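Tuesday, late

Too tired to write this properly but if I don't it'll be gone by morning. Boddale and back in a day. 12 hours door to door and my feet are done.

Left in the dark. Coffee in the thermos, tasted of last week's soup. Road fine until Zimidbridge, then the detour, then the detour off the detour. Got to the records office 8 minutes after it opened and there was already somebody at the good table by the window. Took the wobbly one by the radiator. Folded up a parking stub under the leg.

What I went for -- the mill books. Great-great-grandmother's people supposedly worked at the Woo mill, that's the family story anyway, told every Thanksgiving with more and more detail. The 1855 wage book is the oldest one they have. Big thing, smells like a wet dog. They bring it out on a foam wedge and you get a string of little weights to hold the pages down, which I liked more than I should have.

Went page by page till lunch. Handwriting lovely for the first half and then a differnt clerk takes over and it's all spiders. The name came up on page 581, way in the back with the night hands. Surname right, first initial right, paid by the piece. And next to it "moved to Cater." Just that. Cater! We never had anyone in Cater. Sat there with my heart going like I'd won something.

Copied it all out in pencil, twice, in case. Ate my sandwich in the car with the heater on. Went back in for the afternoon and found exactly zero more. Tried the church list, tried the poor roll. Somebody with the same name got fined for a loose pig but wrong decade, I think. Wrote it down anyway because I want it to be us.
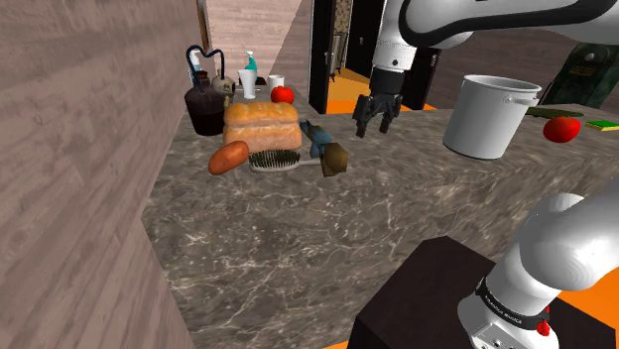
Wrong Woo, my sister said, when I called her from the gas station, because there were two mills with that name and Grandma's people were always at the upper one. She said the lower mill burned its books or lost them in a flood, she couldn't remember which, and that I should of checked before driving all that way.

So maybe it's a stranger I spent the day with. Don't know. The initial is right. The night shift is right, that's in the story too. But the upper mill was the one with the night shift, or was it both? Have to look at the old map again, the one rolled up behind the closet door.

Hands still smell of that book. Need to call about the Cater church records, they only pick up before noon. Need to buy milk. Gas was awful. Bed.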